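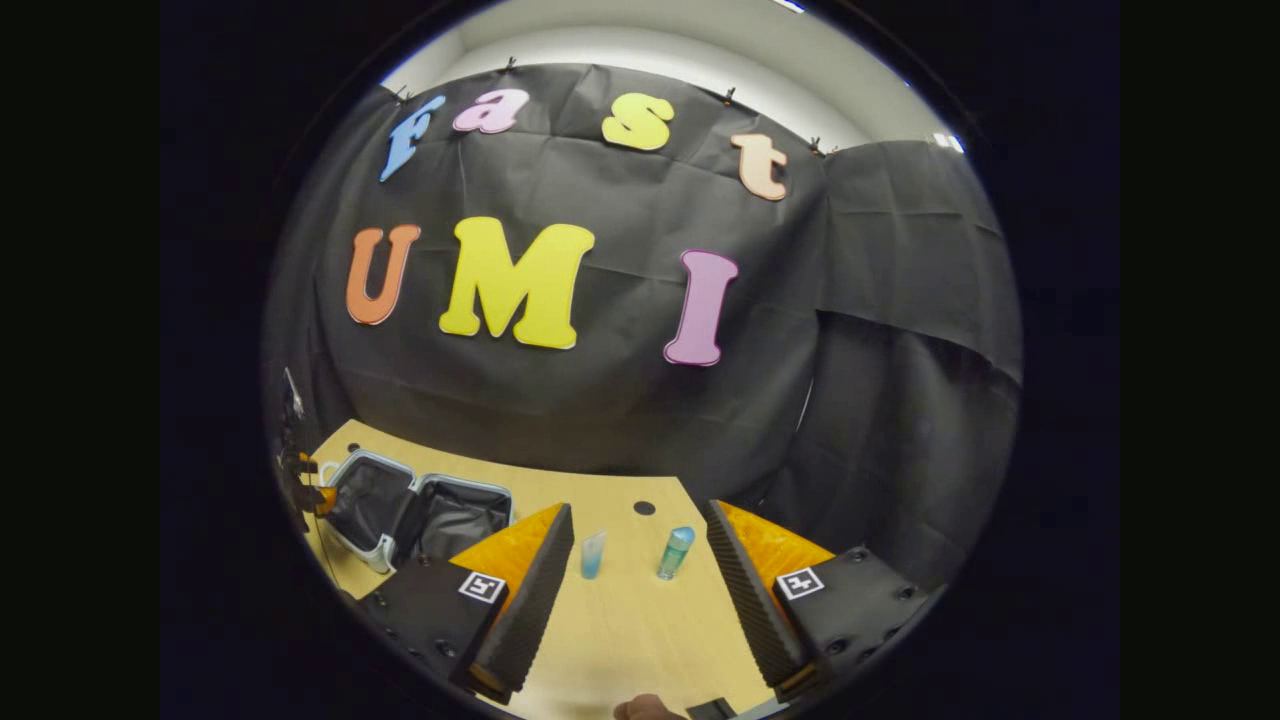 Natural dye notebook, entry for 30 Dec 2024
Onion skins again, and the black bean pot

The building is so quiet this week that I got both burners to myself, which never happens, and I mean to make the most of it. I have been saving yellow onion skins since August in the big paper sack by the door (thank you to everyone who kept dropping theirs in, even the ones that still had a bit of onion attached!) and the sack had reached the point where you couldn't open the door all the way without a crunch.

Weighed out 400 grams of skins, which looks like an absurd amount until you get it into water and it goes down to nothing. Simmered them an hour with the lid on, let them stand over lunch, strained through the old pillowcase. The bath was a lovely strong tea color, a little redder than the one we had in the summer. I'd put that down to the few red skins mixed in, but Ademir thinks it's the pot, and he may be right, as I used the older one with the scratched bottom.

Yarn: the Gerport wool, 2 skeins, mordanted with alum on Friday and kept damp in a bag. Also 14 little sample lengths of the Lurine cotton, tied in a bunch with string so I wouldn't be fishing for them all afternoon the way I did last time. The wool took the color right away and came out a deep marigold that I could have looked at for an hour. The cotton is much paler, more of a straw, and blotchy where the string was too tight. My own fault. Tie looser, and use a figure eight!

Put half the cotton samples through an iron dip afterward, just a pinch in a jar of warm water. They went from straw to a soft olive in the time it took me to find the spoon. Really pretty, and I think this is the green Elaine Damasceno was asking about for the table runners. I've clipped one to her page in the sample book with a question mark beside it.

Now, the black beans. I followed the cold method this time as written in the blue folder: soak the beans overnight in plain cold water, don't stir, ladle off the top and leave the sludge behind. Bath temperature when the yarn went in was 44 Fahrenheit, straight off the back porch. I have to confess I did stir once, out of habit, and had to let it settle again for a good while, so whoever does this next, please sit on your hands. By late afternoon the skein was a sort of gray lilac. I'm leaving it in overnight and hoping for blue, but our tap water may not agree with me. Someone should try it with rainwater.

Ademir Guerra came by with cookies and a bag of avocado pits, which are in the freezer, second shelf, labeled. Please do not throw them out thinking they are something that went bad. He wants to try them on the Þorgeirsson fleece, which I said was a shame to risk on a first go, and we left it there, still friends.

Things to carry over:
Rinse the marigold skeins once more, the water was still tinting a bit when I stopped.
Wash-test one olive sample and put one in the south window, half covered with card.
We're nearly out of alum. The last lot from Tririk was lumpy but worked fine once it was crushed.
New string for the cotton.
Scrub the scratched pot and write IRON on the other one, in paint this time, as the marker has come off again.

Leftover onion bath is in the lidded bucket under the sink if anybody wants it for a paler second round. It should still have some life in it. I'll look in on the beans before breakfast.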